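Osvaldo Quintana has been filing paper at Culden for long enough to have outlasted two managers and one merger, and he would like it known that he has nothing against machines. "I like the scanner," he says. "The scanner does what the brochure says. I've read a lot of brochures."

The brochure on his mind is the one for Homon, the document software Culden bought from Wirkent and switched on in November. It reads incoming paperwork, decides what kind of thing it is and sends it to the right client folder. Wirkent's sales deck promised 1,000 pages an hour. Quintana kept his own tally during the first month and never saw it pass 736.

I ask whether that isn't still a lot faster than he is. He shrugs. "Sure. And then I got 176 pages back in one batch marked 'uncertain.' Who do you think is certain? Me. So I'm faster at being certain."

What bothers him more is what happened to the job around it. He used to open a binder, read it, put it in order and call the client if a page was missing. Now he pulls papers out of binders for the software and checks what it couldn't read. The phone calls went to another team. "They told us it would take the boring part," he says. "It took the part where I talked to people."

Management sees it differently. The Prendergast account, the biggest in the building, now gets its answers the same afternoon, and no jobs have been cut. Quintana grants both points — the second one carefully. When a coworker retired in the spring, her position wasn't filled. "Is that a cut? Ask them. I did, and I got a slide."

Would he go back? He thinks about it for a while. "No. But I'd want them to ask me first next time, before they sign."

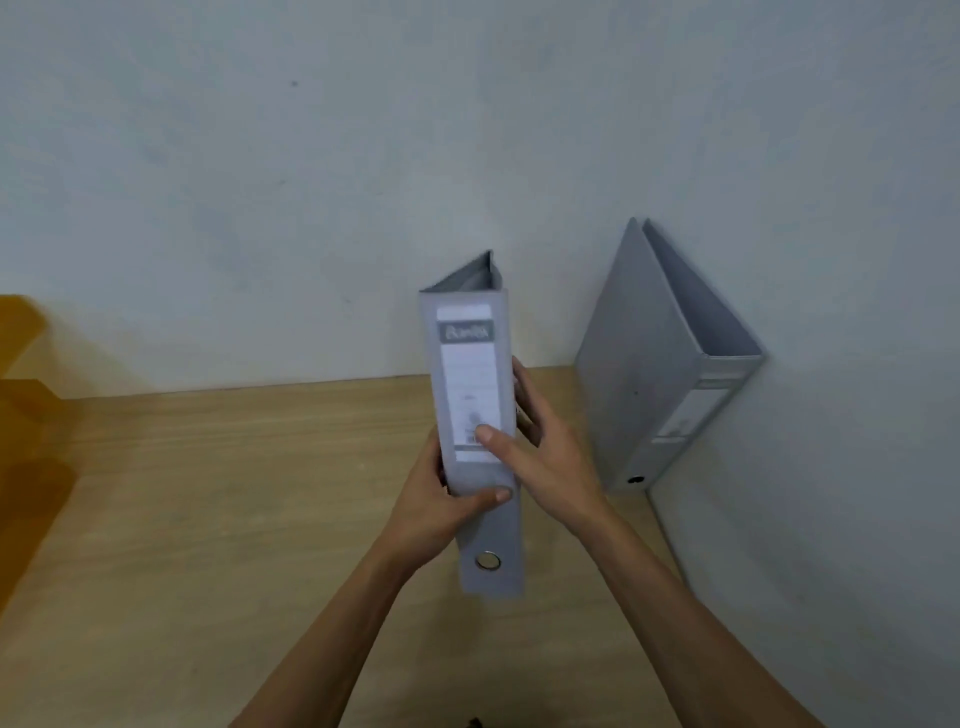

A lever arch file in hand at the desk, with a second one standing by the wall.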